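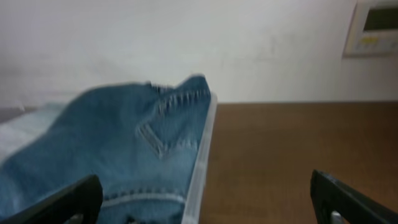 The case against the folding table

Renzo Bassi wants me to believe that jeans last longer if you keep them in a tray. He runs Clollance, a clothes-care workshop above a dry cleaner's, and people pay him to be told how to put their trousers away. I went along in June expecting to be sold something. I was, up to a point.

The theory goes like this. Denim folded hard along the same line, week after week, wears pale at the crease and then splits there. Hang it and the waistband sags. So Bassi's customers are told to drop each pair into a shallow plastic tray in a soft heap and leave it alone until it's wanted. "The cloth finds its own shape," he says. My teenage son has been following this method for years, on the floor, and his jeans look dreadful.

Is there any proof? Bassi mentions a survey of 400 customers, most of whom said they were pleased. They had also paid for the course. Giorgia Orlandini, who mends denim for a living at Ledine, was less impressed when I rang her. Knees go first, she told me, then the inner thigh, then the corners of the pockets. She could remember two pairs that had gone along a fold, and one of those had been in a loft since 2000.

What I did come away liking was the table. Bassi insists that all sorting be done on bare wood, with no cloth and no mat, so that you notice the stray thread or the bit of grit before it goes back in with the clean things.

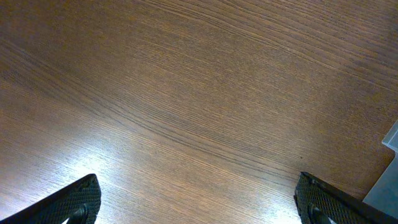
Bare wood, with the grain left to show and one tiny dark speck.

It's sensible advice and it costs nothing, which may be why it gets so little time in the course. The trays, meanwhile, are sold in pairs. I bought two. One has my jeans in it and the other is full of post.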